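For my project I read The Finimwood Letters by Bontu Gashaw, a crime novel set in a little town called Stellitz. A clerk named Mendis finds a stack of letters, and by page 63 he's pretty sure his boss is a killer (I was too!). 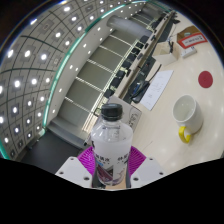
Who tells the story? Mendis tells most of it, but 2 chapters belong to the widow, Mrs. Gebretsadik, and those were my favorites by far.

I did get bored near page 200 — way too much about the mill.

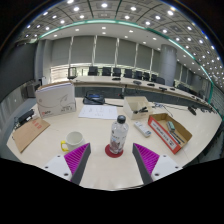

The ending is what I argued about most in my draft. Gashaw gives the whole confession over to one long meeting, everybody stuck in a big conference room, and I kept picturing a desk like this one, pale and wood-toned with a bottle on a dark red coaster, while Mendis reads the last letter out loud. I loved it, and I'd read a sequel tomorrow.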